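Been meaning to post about lunch at Tanner in Rallby. Went twice in August, once more this month. Splitting it up, it got long.

1/ It's in the old seed merchant's on the corner opposite the bus station. Opened in 2000. 57 seats, counting the stools along the window, and you want one of the stools.

2/ Set lunch is two courses and a coffee. The soup was celeriac both times in August, which I'd call early for celeriac. Good soup though. Bread comes warm, butter comes too cold to spread.

3/ Main was smoked haddock with leeks and a poached egg. Fish properly cooked, leeks a bit stringy. My other half had the pork belly and left the apple, said it was too sweet.

4/ They've dropped the pies since the summer. I asked and was told they might be back in spring. I'd go for the pies alone.

5/ Service is quick until one o'clock and then it isn't. We waited over half an hour for the bill last time — took it up to the till in the end.

6/ Someone asked how it compares with Poltonel. Poltonel has the better puddings and a proper wine list. Tanner is cheaper and you can hear each other talk.

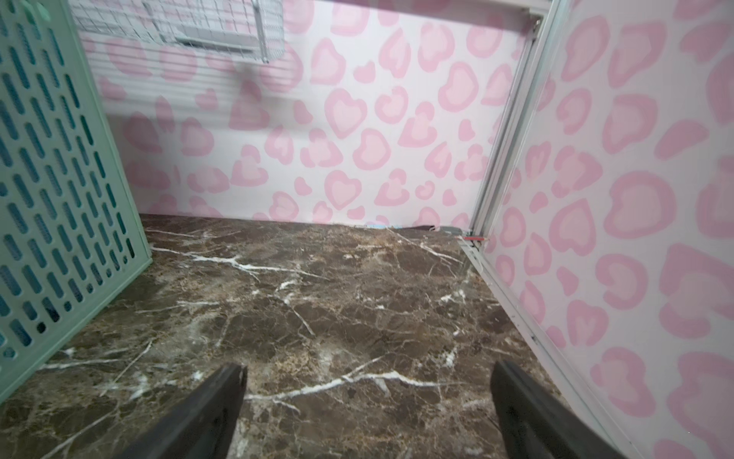
Dark brown marble pattern with white veins, in all three.
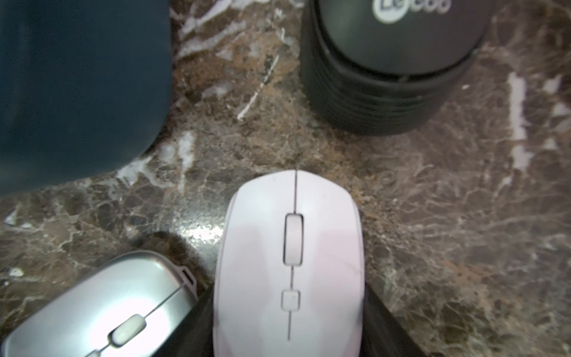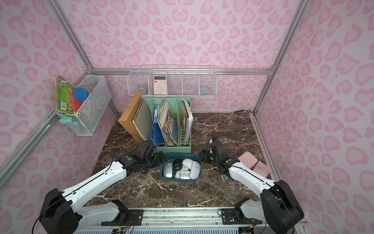
7/ Puddings, then. Treacle tart was dry at the edges. The rice pudding is the one to have, it comes with a skin on and a spoonful of damson jam.

8/ Parking: don't use the square, it's permit holders only now. There's a free one behind the Derkora shop, five minutes on foot, a bit uphill coming back.

9/ They're shut until the new year. Ring first if there are more than six of you.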